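Kindero Announces February Sale of Anghel Collection of Postal History

19 July 2025
By Isla Niven

Kindero, the stamp auction house, will offer the Anghel collection of postal history in a single sale next February. The collection is made up of 981 lots and will be sold without reserve, apart from four lots listed separately in the catalog.
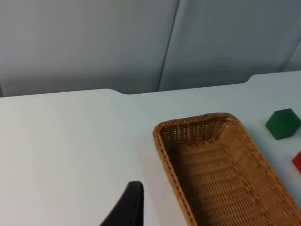 The strongest section covers local issues of the Zadora river posts, with complete sets, part sheets and covers carrying clear cancels. Many of the sets are unused with full gum. Where gum is missing or a hinge mark is present, the lot description will say so, and back views will be supplied on request.

A second section is given over to the Plamach provisional overprints. It includes 51 covers that went through the mail, among them registered items with arrival marks on the reverse. Certificates will be sold with the lots to which they belong.

"Collectors have known of this material for years but have had few chances to bid on it," Kindero said in a statement. "We have kept the sets together wherever the owner had done so."
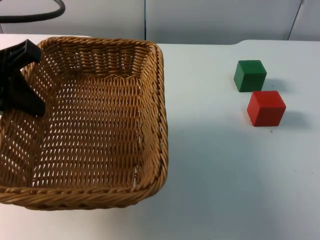 Lenuța Văduva said the decision to leave the Plamach covers in their original groups would be welcomed by students of the overprints — several of the printings can only be told apart by comparing one cover with the next. Văduva added that the numbered catalog should serve as a working reference after the sale.

The printed catalog is limited to 200 copies and may be reserved through the Kindero office. Written bids will be accepted until the evening before the sale.

12 shares | 3 comments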